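Filed under: Bench Notes / Dry Storage
2 shares | 0 comments

Saturday, dry goods shelf

Started at 2 with the baking side of the test kitchen. Bhavana wants everything for the Achari batches kept within reach of the mixing table, so the powders are coming out of the paper bags and going into glass. Bags go in the bin once the lot number is copied into the book.

Weighed before filling:
cornstarch, 229 g
coarse salt, 80 g
cinnamon, not weighed, tipped in what was left

Tare the jar with its lid on. Prakash tared one without it last time and the stock sheet was off by 15 g until Kenneth found it.

The black rack is on the wood table for now. Jars stand in a single row on the bottom tray, fine powder nearest, then the coarse white stuff, then the brown. I tried them two deep at first and kept knocking the back ones when I reached over, so one row it is.
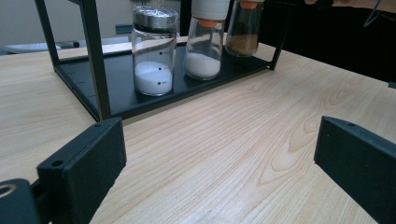 Lids don't match and I'm leaving it that way. The metal one closes better than the other ones, and the powder is what cakes first in January when the humidifier is running. If Ro-un orders more from Gamero, ask for the metal lids only.

Marks on the side of the powder jar are handy for a quick look but don't use them for stock. Powder mounds up and you get a different reading depending on which side you stand. Scale only.

Still to do:
- labels, front of jar, below the shoulder (Ronaldo has the tape)
- scoop for the salt, the old one is too wide for the neck
- ask Kenneth if the rack can stay on this table or if he needs the space for the Unon trays
- wipe the tray again after the cinnamon, it gets everywhere

Left the scale plugged in.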